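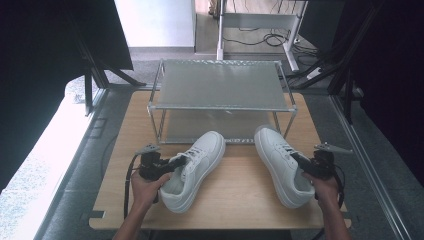

Bench notes, club repair shop, 5 Jan 2025

Regrips first. The set that came in before the holidays is done except the putter. Used the Fukik cord grips, standard size, two wraps of tape under each. Old tape came off badly on the wedges, had to go back with the scraper and solvent. Left them in the rack to set overnight. Do not let anyone take them out to the range before tomorrow noon.

Putter: owner wants the Flatetar pistol grip. We have one left and the cap is split. Reordered. Told him end of the week.

Lofts and lies on the Gwilliam irons. The 7 was 2 degrees flat against the chart, the rest within half a degree. Bent the 7 back, checked it twice, came out the same both times. The 9 has a mark on the hosel that was there before I clamped it -- wrote that on the ticket.

Swing weight on the driver still reads heavy after the new shaft. Took the tip weight out and it dropped, but now the head feels dead to me. Put it back. Want somebody else to hit it before I change anything more.

Range balls. Sorted what was left in the December bins. 198 good, 30 to the shag bag, the rest are cut or have gone yellow and can be thrown out. The washer is leaving a gray film again. Drained it, cleaned the brushes, ran it with plain water. Better but not right. Next try is half the usual soap.

Flellumley cart, the pull type. Left wheel wobbles. Bearing is fine, the axle clip was bent. Straightened it in the vise for now. If it goes again we need the whole axle, they don't sell the clip alone.

To do:
Glue for ferrules is almost out
New blade for the shaft cutter, the old one is fraying graphite
Move the loft machine away from the heater, the gauge drifts when it warms up
Call about the missing 5 wood headcover
Ask the pro shop if they still want demo clubs cleaned on Tuesdays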